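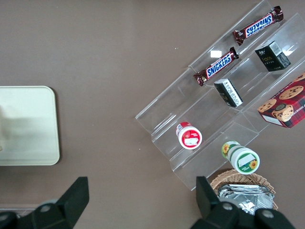 Monday, February
By Ulises Cuadros

The doors at Farnura's workshop on Chaiyaporn Street were supposed to open at 10 in the morning, but there was already a line along the fence by half past nine, and whoever was in charge of the coffee took pity on everyone and let us in early. It was the company's first open day since it moved to Flondura, and a good many of us had been wondering for months what went on in the long building behind the tire place. Quite a lot, as I can now report, and most of it has to do with lunch.

The main attraction was Zerkley, a two-armed robot that is being taught to serve at a small shop counter. If you were expecting something with a face, as my niece was, you may have been let down for a minute or two. Zerkley is a pair of white arms with black grippers, fixed to a table, and the table is set up like the corner of a convenience store, with snacks, a sandwich, drinks and baskets. Visitors picked from what was laid out, one of the staff typed the order in, and the arms went to work on it while the rest of us leaned in as far as the tape on the floor allowed (and a little farther than that, in the case of several grown adults I could name).

Each demonstration took a few minutes, including the talking. The engineers had decided to run the thing at a gentle pace for the day, and I was glad of it, as you could follow every move and there was time to ask what was happening. One of the arms would travel over, stop just above whatever had been ordered, seem to think it over, and then go down for it. There was a hush in the room each time that reminded me of people watching a putt. When an item made it into the basket there was applause, and when it didn't there was even louder applause, so I don't suppose Zerkley learned anything useful from us.

By the time the morning session wrapped up, 61 people had signed the guest book, and the robot had been given 43 orders. Most went through the way they were meant to. A few had to be started over, and one ended with a packet on the floor and a small boy in a dinosaur sweatshirt diving under the tape to rescue it. The staff were very good about all this. They explained what had gone wrong in words that a person could understand, and they didn't hurry anybody along, even the gentleman who wanted to know, at some length, whether it could be taught to do his gutters.

Candy bars were the popular choice with the younger crowd. There was a pair of Snickers lying on the clear stepped stand, and I would say half the children who came up to the table asked for one or the other. The engineers didn't mind in the least. A wrapped bar is a good thing to practice on, they told us, and a stand with steps makes the job more interesting, as the gripper has to get down to the right level without bumping whatever is on the step above. The clear plastic adds a difficulty of its own. Shiny and see-through things give the cameras trouble, and glare from the overhead lights can show up as something solid when it isn't. The foil caused a fair amount of discussion for the same reason.

I asked how you go about teaching a machine to do any of this, and was taken over to a side bench and shown. A person holds a set of controls and moves the robot's arms through the job by hand, again and again, with the items shifted a little each time, and everything the cameras and motors pick up along the way is saved. The robot is then trained on that pile of attempts. For the counter work the team has set itself a target of 1000 recorded runs, and as of the open day there were 300 still to go. That sounds like a great deal of handing over of snacks, and the young man at the controls agreed that it was. He had been at it all week and told me he no longer cares for crackers.

Visitors were allowed a turn on the practice controls too, on a separate setup with foam blocks, and that line was even longer than the one for the robot. I had my turn. It's harder than it looks! You want to use your wrist as you would at your own kitchen table, and the arm does follow you, but a touch behind, so that you overreach and then correct and then overreach the other way. I managed to put one block on top of another and was congratulated more warmly than I deserved. The girl after me, who can't have been older than 11, stacked hers straight off and asked if there were any more.

After the coffee break the crowd moved back to the big table for the part of the program I had been looking forward to, the packed lunch. 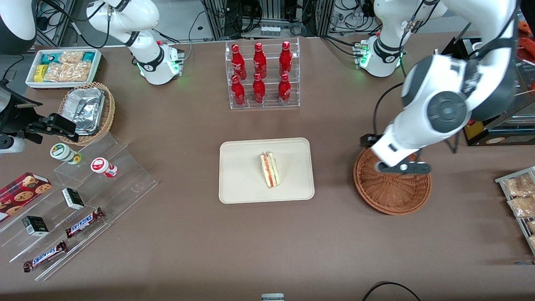 Packing a lunch is the job Farnura would most like Zerkley to be able to do by itself, from start to finish, and it asks more of the robot than handing over a candy bar. A sandwich is soft, for one thing, and a grip that suits a bottle would ruin it. It also has to be set down the right way, or the customer gets a basket full of filling. The one on the counter stood up on its cut edge in the middle of a cream-colored tray, showing its red and green layers to the room, with one of the grippers lowered over an empty wicker basket just beside it, and I heard more than one person behind me say they were getting hungry. The drinks were close by in their clear rack, all red bottles with white script, for anyone who felt that a sandwich alone was no kind of lunch.

What struck me most in that session was how much talk there was about where things go. I had imagined that picking up was the difficult part and that putting down took care of itself. The engineers said they spend just as many hours on the second as on the first. A basket has a rim that can be caught, and the handing over has to leave room for the next item, and then there is the matter of letting go gently, which plenty of people haven't mastered either, if the bagging at my usual supermarket is anything to judge by. Having two arms helps with some of this, as one can steady a thing while the other works, but it means that each has to keep out of the other's way, and a good part of the afternoon's questions were on that very point.

A lady near the front asked the question I think many of us had brought along, namely whether this was going to put people in our shops out of work. She got a longer and more careful reply than I expected. Farnura says it has no shop signed up at present and that the counter is there for learning on. The places it has in mind are ones where there is no counter service at all for much of the day, such as the night hours at a bus depot or a break room at the far end of a plant. Some in the room were satisfied with that and some were not – the lady herself said she would wait and see – and the discussion carried on quite good-naturedly by the coat rack for as long as I was there.

There were other things to look at besides the big table. A long wall had been given over to older grippers, going back to a very clumsy early pair that were cut from what looked to me like kitchen cutting boards, and you were welcome to pick them up and squeeze them. In the back room you could see how the cables are made up, and a patient woman with a magnifying lamp let the children strip a piece of wire each and take it home. My niece's has been on the refrigerator ever since, held up with a magnet shaped like a pear.

The parking was not ideal, and I would mention that in a friendly spirit to anyone planning the next one. The tire place was kind enough to let the overflow use its side lot until noon, but after that cars were on the grass, and it had rained. The ramp at the front door is steep as well, though there was always somebody on hand to help with it, and the side entrance is level if you know to ask.

Farnura means to hold another open day once the recording is finished, and would like visitors to bring an item of their own from home for the robot to try, within reason and nothing alive. Ask at the front desk to have your name put on the list. School groups can come on a weekday morning by arrangement, and teachers should give the workshop as much notice as they can, as the table is in use most days. Coffee will be provided again, and I'm told there will be more chairs.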